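Review: Trallunov, the two-arm policy kit that learns from your corrections

Filed under: Reviews / Robots & Automation / Research Kits

I have been meaning to write this one up since we got the second arm calibrated, and I kept putting it off in the hope that I would have one more week of runs to report. Well, there is always one more week of runs, so let me get on with it. 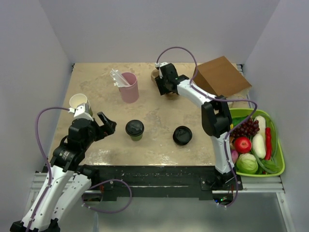 What Trallunov is

Trallunov is a training method that comes packaged as a kit – the code, a small set of starting weights, and a very thick setup guide written mostly by Joar Lindholm. You bring your own pair of arms. The idea is pleasantly simple to explain to a visitor. You teach the arms a task by demonstration, let them try it, and when they start to go wrong you step in and steer for a moment. Trallunov keeps those little corrections in a separate pool and leans on them much more heavily than on the original demonstrations when it retrains overnight.

There are other methods that do something along these lines, and I have spent many happy and unhappy evenings with a couple of them. The part that is new to me is the way it treats the two arms. Each arm gets its own correction pool, so if the right one fumbles while the left one is doing fine, you fix the right one and leave the left one's habits alone. I can't tell you how much I have wanted that!

How we tried it

Our test task is takeout packing, with cups, lids, a bowl-like container, a paper bag and a basket of produce along the side to make life harder for the vision model. I like this task because a glossy black lid on a pale mottled tabletop gives you reflections that a depth sensor would rather not deal with, and because the arms have to take turns in a fairly tight space. Kulap Suksawat ran most of the sessions with me, and she is far more patient at the controls than I am.

We began with 57 demonstrations, trained overnight, and then did 28 trials of the full task. The arms finished 12 of them. I was a bit deflated by that, I'll admit, although the guide does warn you that the first round is weak. We then did a correction round, retrained, and went through another 28 trials, and this time only eight failed. That is a big step for a day of steering, and most of the gain was on the lids, where we had corrected the most.

I should say that these are small numbers from one table in one lab, and I would love to see somebody repeat them on different arms.

What I liked

The correction controls are lovely. You take over with a pedal, and the handoff is so smooth that Kulap stopped bracing for it by the second morning. The log viewer is good too – you can scrub through a run and see which arm was under human control at any moment. And the guide is written by a person who has clearly sat on the floor with a cable in his teeth, bless him.

What I didn't

Retraining is slow. It took all night on our machine, and if you forget to start it before you go home you have lost the day. The two pools can also drift apart. After our second correction round the right arm had become quite brisk and the left one still dawdled, so they reached for the same spot more than once. There is a setting called "shared weight" that is supposed to help, and it did a little, but the guide gives it just one line and I found the value by fiddling.

I also wish it handled new objects better. Swap in a wider container and you are more or less back to collecting demonstrations.

Would I recommend it?

If you already have two arms and somebody with a free week, yes, gladly. If you have one arm, I would wait, as most of the cleverness goes to waste there. Joar tells me a faster retraining step is planned for August, and I will put the kit through the same packing task again when it arrives.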